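Guía de calibración de marcadores en Inora, revisión del 11 de octubre de 2024. Se asume el paquete `cao-percep` instalado y las dos pinzas de mano emparejadas.

El detector busca marcadores cuadrados en blanco y negro en la vista de gran angular de cada pinza. Antes de lanzarlo conviene revisar un fotograma por secuencia.
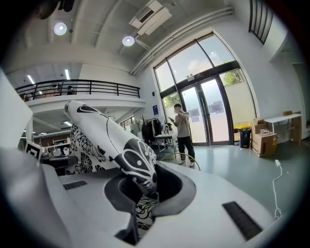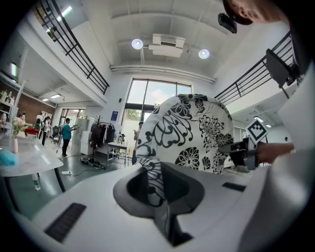 *Vistas desde la pinza, sala de Clerkelholm. En la primera, marcador sobre soporte blanco, a la izquierda; en la segunda, marcador montado en otra pinza.*

## 1. Máscara

La carcasa blanca ocupa la parte inferior y satura la exposición automática. Se excluye junto con las esquinas negras:

```
inora mask --lens fisheye --out mask.png
```

## 2. Detección

```
inora detect --mask mask.png --min-side 3
```

Los motivos florales de alto contraste generan candidatos falsos – el filtro de identificador los descarta casi siempre. Si persisten, amplíe la máscara hasta cubrir el dedo.

## 3. Pose relativa

El marcador fijo define el origen; el móvil da la pose de la segunda pinza. No los mezcle en el mismo grupo:

```
groups:
 world: [2]
 tool: [3]
```

La secuencia de prueba de Dreka tiene 3.403 fotogramas. Errores de identificador: escribir a Xinyi Xia con el registro completo.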